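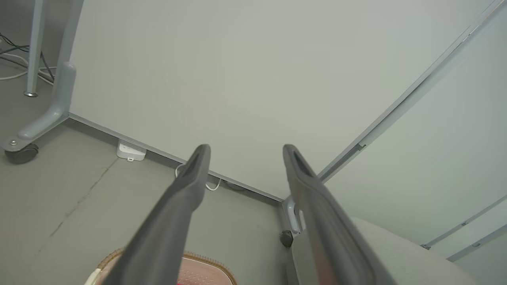

Foire aux questions : louer la salle Ivwood

Peut-on visiter avant de réserver ?
Bien sûr, et nous vous y encourageons de bon cœur ! Écrivez-nous deux mots et nous trouverons ensemble un moment tranquille pour faire le tour.

Combien coûte la journée ?
114 euros, ménage compris (oui, même après un goûter d'enfants un peu animé).

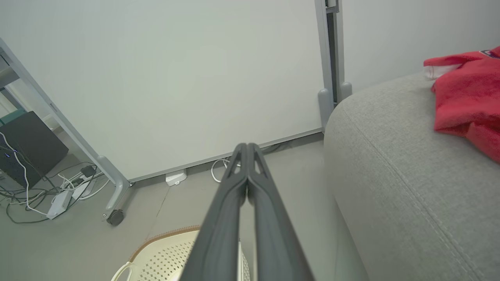
Latrice Ruiz-Ortega

Jusqu'à quand peut-on annuler ?
Jusqu'à 19 jours avant la date, sans frais. Passé ce délai, appelez-moi, on s'arrange presque toujours.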